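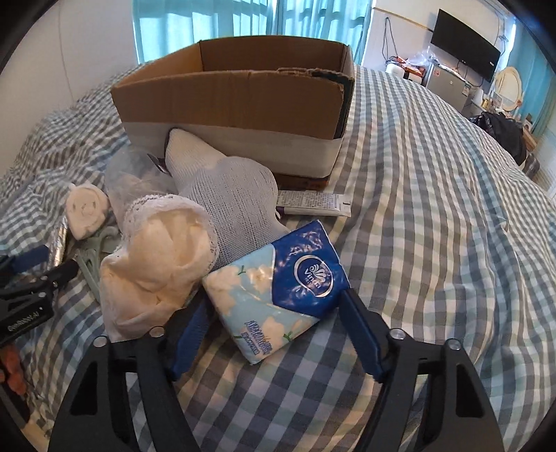 I have come round, rather late in life, to the idea that a small town needs a slow bus. Semness has one, the 11 that wanders out past Foley and back, and every spring somebody proposes to straighten the route and save a few minutes. I do wish they wouldn't! The loops are where people get on, after all, and where you hear whose knee is better and what the bakery has stopped making.

I took it last Sunday with no errand at all, just a flask and a seat near the back, and came home in a far better temper than I set out - which is more than I can say for driving.
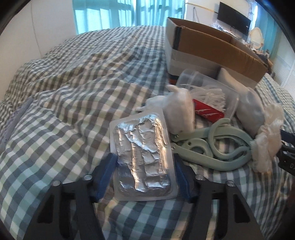
What a timetable leaves out

Almost 100 people use it on a market day, I'm told. It sounds a modest sort of figure until you try fitting their cars along Foley high street.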